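4.2 Gripper comparison, bin task

We ran 1,826 trials in all, split over the Mivard and Luik controllers, same two arms, same white grippers. Start pose reset by hand each time. Bin stays on the floor, contents reshuffled between runs.

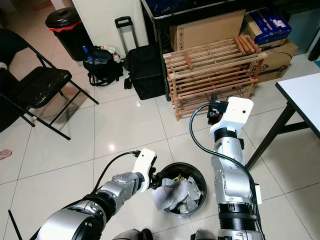

Figure 3. Left gripper at the rim of the bin, right gripper raised.

Luik was slower on the approach but slipped less on thin plastic. Mivard lost its grip in about 40 trials, mostly foil. Tuning the closing force helpd a little, see Section 5.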